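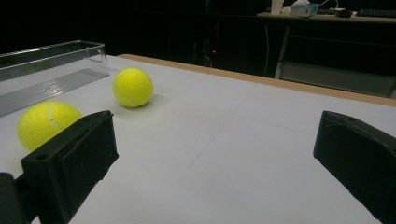
Prenatal Keepsakes and Family Crafts - talk for the Onavcombe parents' evening
Speaker: Ayana Derese

Opening

Hello everyone, and thank you so much for coming out, especially those of you who are well along and would probably rather have your feet up. There are chairs with proper backs near the side wall, so please swap over whenever you like, I won't be offended in the least.

Thank Judit Dudás for lending us the room and for the biscuits.

Why I started

Tell the Gindcombe story (keep it short this time!). I was expecting my second in December and wanted something for my daughter to do with me in those long last weeks. We made a memory quilt out of her old baby clothes - 29 squares, all a bit crooked - and it's still on the end of her bed.

Belly painting

Use water-based face paints only and try a small patch on the inner arm the night before. Mum sits or lies on her side, well propped up with pillows, and if she feels dizzy or uncomfortable you stop and finish another day. Older children love doing the colours. Let them! Take your photos early, while everyone is still in a good mood.

Hand and foot prints

Inkless wipes for newborns, paint for toddlers. My trick is to wait until baby is fast asleep after a feed, then do the feet first. Hands are much harder, as they clench the moment you touch them. Buy more paper than you think you'll need. Pass around the Trulten album here and ask people to mind the loose pages.

Letters to baby

One page each from grandparents, siblings, whoever you like. The Gebretsadik family wrote theirs in two languages, which I thought was lovely. Read the bit about the grandmother's garden if there's time.

Costs

The quilt backing and batting came to $70 altogether. Prints can be done for the price of the paper and a packet of wipes.

Questions, then tea. Remind everyone that the sign-up sheet for the quilting afternoon is beside the urn.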